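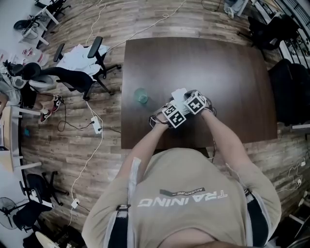 *Small white card and the teal-green cup, on the brown table.*

April, 4 pm – sourdough starter notes again. Fed the Giltesik rye starter at 10 this morning and it had doubled by lunch, so I'm calling it awake! The Barkari one (white flour, same jar size) is still sulking. I gave it 2 extra spoons of rye and moved it up by the boiler.

Smell check: Giltesik is yogurt and apples, Barkari is nail polish – hungry, I think. Please don't toss it yet!

Still to do: find the lid for the big jar, and order more rye from Vatance before we run out again.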